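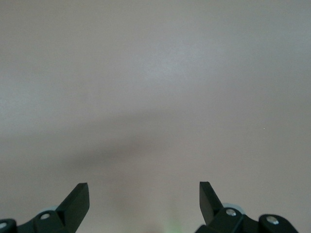
The gripper open over the bench, with a shadow in front.

I promised to write more about the arm, so I use the quiet evening for it. The last post was in September and since then I have changed the fingers two times.

The first fingers were too thick. They could take a cork or a matchbox, but a coin they only pushed in front of them. Now I have flat black ones with a square tip, cut after a drawing which Kyriaki Drakos sent me. She has built the same kind of gripper at the Tumwood workshop and she warned me about the screws. One must tighten them a little, then close the jaw by hand, then tighten them again. I did it the lazy way and had to open everything once more.

The small camera at the wrist is the part I like most. I can see both finger tips and the space between them, and this is enough to bring the arm to the right place without bending over the table. What still gives me trouble is the shadow. My program looks for dark areas on a light surface, and of course a shadow is also a dark area. Yesterday it tried to pick up its own shadow 3 times. Baldur Damgaard laughed so much that he had to put down his coffee.

I have tried two things until now. The first was to set the threshold higher, but then it does not find the grey washers any more. The second was to take 24 pictures of the bare surface from different heights and subtract them. This works better, if I do not touch the lamp. I touch the lamp very often.

Aino Pesonen thinks I should look at the edges, because the edge of a shadow is soft and the edge of a washer is sharp. I believe she is right, but I must first learn how to write this so that it does not become slow. The little computer needs already roughly 200 milliseconds for one picture.

Next I want to make the rubber pads for the inside of the fingers. Lempi has given me a piece of old bicycle tube and I have a good knife. If somebody knows a glue that holds rubber on a smooth black finger, please write it in the comments. The one I have from Felley comes off after one day.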